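Two-handle grasp

Two-handle grasp (also called the Flidstead method, after the lab where it was first worked out) is a way of teaching a two-armed robot to move wheeled furniture and equipment that was built for human hands. The robot takes hold of both handles at once and keeps hold of them while its own base drives. The method is best known for its use with wheelchairs in hospital rooms, a job that looks easy right up to the moment a caster decides to swing the other way.

Background

Early attempts at robotic wheelchair pushing mostly used one arm, or a bracket that locked the chair to the robot's base. Brackets work well on a straight hallway but need a person to attach them. One-armed pushing makes the chair turn toward the side that isn't being held, and the robot spends most of its effort fighting that turn. Kulsoom Tanoli, working at Flidstead, proposed treating the chair and both arms as a single closed loop, so that a push on one handle is always felt at the other. It's a lovely idea, and a surprisingly simple one: the second arm steers, and it also tells the robot what the first arm is doing to the chair.

Method

Training starts with a human operator guiding the arms by remote control. The Flidstead collection holds 2480 guided runs, recorded in a mock patient room with a bed, a cabinet and other equipment left standing where it would normally be. A learned policy (the program that turns camera views and joint readings into movement) is then fitted to these runs.

Each run is split into 2 stages. In the first, the robot comes up behind the chair and closes a gripper on each push handle. In the second, the base begins to roll and the arms go soft, giving way a little under load instead of holding a fixed pose. That softness is the heart of the method! Stiff arms pass every bump in the floor straight into the handles, and the grip slips.

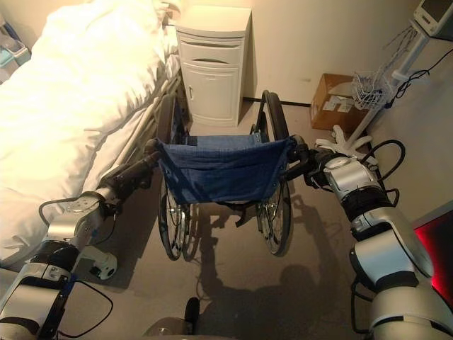

Robot arms gripping both push handles of a folding wheelchair beside a hospital bed.

Folding chairs are the hardest case and also the most interesting one. The two sides of the frame are joined by a folding mechanism, so arms that squeeze inward can start to close the chair, while arms that pull apart strain the grip. The Flidstead policy handles this by limiting sideways force between the grippers. The limit is set once for each chair model and was not learned from the recorded runs.

Results

The method was tested at Pustholm, a training ward with rooms the robot had not been shown before. With both arms in use, the robot moved an empty chair from the bedside to the door in nearly 2000 trials without letting go of either handle. The single-arm version dropped its grip far more often, mainly when the chair had to be turned in the gap between the bed and the wall.

Most of the remaining failures came before the chair had moved at all. Push handles point backward at different heights and angles, and a gripper that closed too near the tip would slide off at the first turn. A later version, known as Cruickshank, added a short tug after the grasp. If either handle shifts in the gripper, the robot opens up and tries again. This small check made a big difference and is now a standard part of the method.

Other uses

The same approach has been tried on 11 kinds of wheeled object, among them laundry carts, walkers and overbed tables. Carts with a single wide bar turned out to be easier than wheelchairs, as the bar keeps the grippers in line with each other. Walkers are so light that the robot tends to lift them off the floor, and they remain an open problem.

Limits

All published trials used chairs with no one sitting in them. The added weight of a rider changes how the casters swing, and a rider may lean or reach for the wheels. Work at Diltavley is looking at weighted chairs as a first step. The method also assumes that the parking brakes are off; the robot can sense a locked wheel through the handles but has no way to release it.

See also

Bimanual manipulation
Compliant control
Learning from demonstration
Mobile manipulator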